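Small Parts Handling – Folville Robotics Club, Team 4
Report by Neelam Chaturvedi

Results and doubts

Our proposal promised a gripper that could pick up "any small household object." I never liked that sentence, and after 52 trials I like it less. The arm completed 40 of them. That sounds fine until you look at the log and see how many of the good runs used large, light blocks in places we had already taught it.

Metal rings are a different matter. The printed fingers flex by design, so a ring can twist as they close, and the gripper has no way of telling us it did.
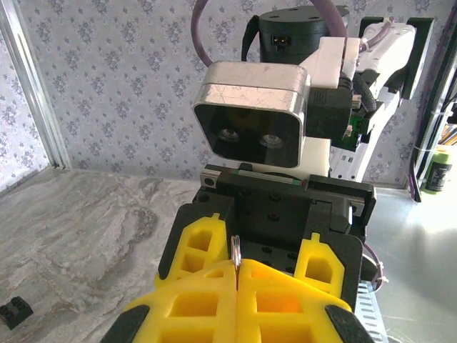

I also don't trust our training set yet. We recorded 3693 short clips, nearly all in the same corner under the same light. Bognár's group moved their arm to another table in August and their success rate fell apart. We haven't tried that – I think we should before anyone writes "robust" on the poster.

Still to do: repeat the ring trials with stiffer fingers, have someone outside the team place the objects, and report failed grasps separately from dropped ones.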